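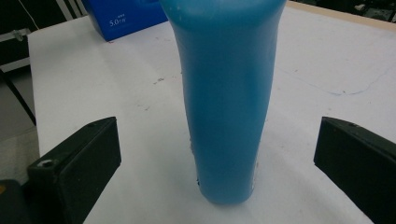

**Figure 3.** Wrist view from the hand-held gripper during the approach phase, with a blue plastic bottle between the open fingers.

### 3.2 Student data collection

The demonstrations used in this study were recorded by undergraduate students enrolled in the project course at Skillow. Work was divided between two student teams, Clultetti and Benjelloun, named after the laboratory rooms in which they met. Both teams used the same design of hand-held gripper, assembled by the students in the first part of the course from printed and purchased parts. Each team was responsible for the calibration of its own gripper and for the first review of its own recordings.

Each demonstration consisted of three phases: approach, grasp, and placement. In the approach phase, the student moved the open gripper toward the target object until the object lay between the fingers without touching either one. Figure 3 illustrates this position. The gap on each side of the bottle is visible, as are the inner faces of the two fingers. Students were instructed to hold the approach position briefly before closing the gripper, which made the boundary between the first two phases easier to label. In the grasp phase the fingers were closed on the object, and in the placement phase the object was lifted and set down at a second position on the same table.

Tables were not cleared or cleaned to a common standard between recordings. Pen marks, small specks, and other objects were permitted in view, as with the blue box behind the bottle in Figure 3. The course staff considered this variation acceptable for training, and the two teams were asked only to keep the path between the starting position and the target free. Room lighting was left unchanged throughout a recording period.

A total of 3977 demonstrations were submitted. Of these, 1412 involved bottles, and the remainder were divided among boxes, cups, and small tools. Recordings were uploaded to Esto, the file and labeling system maintained for the course, where a student from the opposite team marked the start and end of each phase. Where the marked boundary differed from the one proposed by the recording team, the two teams met and agreed on a single value. The agreed value was used in all later analysis.

### 3.3 Exclusion of recordings

Of the submitted demonstrations, 775 were excluded before training. The most frequent ground for exclusion was a missing or incomplete approach phase, in which the student began the recording with the fingers already in contact with the object. Other recordings were excluded where the gripper opening was not logged, or where the target left the view before the grasp was complete. Demonstrations in which the grasp failed were retained if all three phases could be identified, and were labeled separately.

Bottles required additional review. Where the camera was close to the table, the upper part of a tall bottle often fell outside the view, and the cap could not be used as a reference point for grasp height. In Figure 3, for example, only the body and base can be seen. For such recordings, grasp height was measured from the point at which the base met the table. This rule was adopted after a trial on 54 bottle demonstrations, each labeled independently by both teams. It was then applied to the full set of bottle recordings, including those in which the cap was visible, so that one definition of height held throughout.

The list of retained recordings was closed on 31 March 2021. Demonstrations submitted after that date were kept for course grading and do not enter the results reported in Section 4.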